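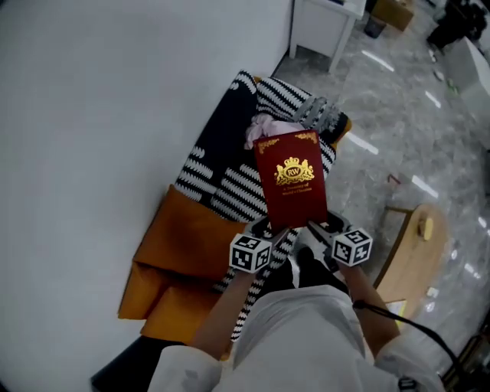

Flasville library book sale moves to Obeidat Hall

February 19, 2025

The used book sale that so many Flasville families plan their late winter around is coming back next month, and this time it will have a good deal more elbow room. After years of squeezing shoppers between the checkout desk and the children's corner, the Flasville Public Library is moving the whole thing across the street to Obeidat Hall, where there are wide doors, a level floor and (regular shoppers will be glad to hear this) plenty of chairs.

The sale will run for two days, from 9 in the morning until 5 in the afternoon, and admission is free. Hardcovers are $2 each and paperbacks are half that. On the second afternoon, shoppers can fill a grocery bag for one flat price, which has long been the favorite part of the sale for teachers stocking a classroom shelf and for anyone with a long drive ahead and a weakness for mysteries.

Donations have been coming in steadily since December, when the library put out its call for books, and there are already 80 boxes sorted and waiting in the back hallway. Cookbooks are plentiful this year, as are gardening guides and picture books. There is also a nice showing of older gift editions, the sort with gold on the cover that used to sit behind glass in somebody's front room, and those will have a table to themselves near the stage. They are priced one by one, so please check inside the cover before getting in line.

Anyone who still has books to give can drop them at the library's side entrance during open hours through the end of this month. Clean, dry books in any language are welcome, along with puzzles that have all their pieces. The library can't take magazines, encyclopedias or textbooks, much as it hates to turn anything away.

Money from the sale will go toward new large-print titles and toward keeping the bookmobile on its Gostbridge route, where it now makes two stops a week. Last year's sale paid for new tires and a much-needed heater, and riders of the route have said how pleasant it is to browse without their gloves on.

Parking is free in the lot behind the hall, with more spaces along Mollex Street. Cash and checks are preferred, though cards will be accepted at the table by the front door. Bring your own bags if you have them, and maybe a wagon.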